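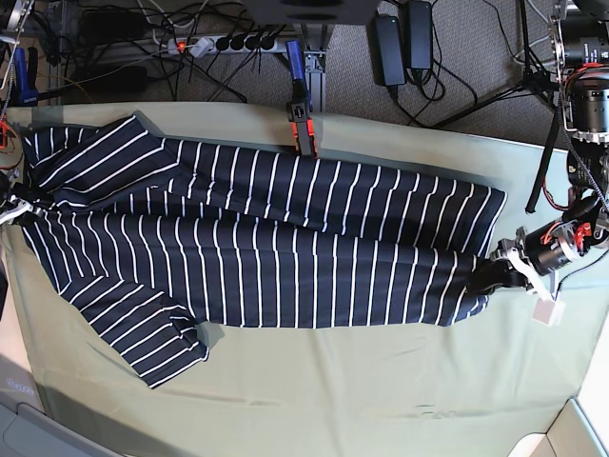 Visiting the Zusthorpe Stone Circle: Frequently Asked Questions

Last updated March 5, 2019

Where is the circle?
It stands on open moorland above the village of Zusthorpe, 8 miles north of Viltmont. The stones are on a low rise and you will not see them from the road until you are past the last farm gate.

How do I get there without a car?
Take the bus from Viltmont station to Zusthorpe and get off at the church. From there the footpath to the stones is signed the whole way. There is no bus on public holidays. A taxi from Viltmont is the other choice, but book the ride back before you set out, as phone signal on the moor is poor.

Is there parking?
Yes, a gravel lot at the foot of the path with space for 20 cars. Parking is free. Please do not park on the grass by the farm gate. Tractors use it all day.

Do I need a ticket?
No. The circle is open all year and there is no entry fee. Guided walks do have a charge, and you can pay the guide when you arrive.

How old are the stones?
The usual estimate is more than 2,000 years, and many people put it much earlier. The site has never been fully dug. A small trench was opened on the north side years ago, and it turned up charcoal and some broken pottery — not enough to settle the question.

Who leads the guided walks?
Rodel Cruzado leads the morning walk and Efren Tiongson leads the one in the afternoon. Both walks cover the circle, the outlying stone and the old quarry. There are no guided walks in January.

How hard is the walk up?
Moderate. The path climbs steadily to 1,600 feet and the top part is rocky. It is not suitable for strollers or wheelchairs. Allow 40 minutes going up if you stop to rest.

What should I wear?

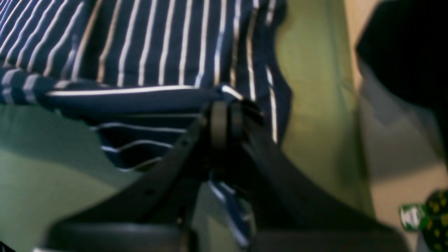
Dress for wind, even in summer. The moor has no shelter of any kind, and the temperature at the stones can be well below what it was in the village. Wear boots or sturdy shoes and bring a waterproof jacket with a hood. Under the jacket, anything comfortable will do. A dark pinstriped top, navy with thin white lines, is fine for the walk and for dinner at the inn afterward, though it will crease in a backpack. Jeans are a poor choice in rain.

Can I touch the stones?
You can touch them but please do not climb on them. Two are leaning, and the lichen on the older faces takes decades to grow back.

Are dogs allowed?
Yes, on a leash. Sheep graze the moor in every season.

Is there anywhere to eat?
The Luik, next to the church in Zusthorpe, serves lunch and dinner and has rooms upstairs. There is nothing to buy at the circle itself, so carry water. Restrooms are in the village too, behind the bus stop.

Can I camp near the circle?
No. The nearest campground is Skandine, on the Viltmont road. It takes tents and small campers — call ahead in summer.

May I fly a drone?
Only with written permission from the landowner. Ask at the Luik for the contact form and allow two weeks for an answer.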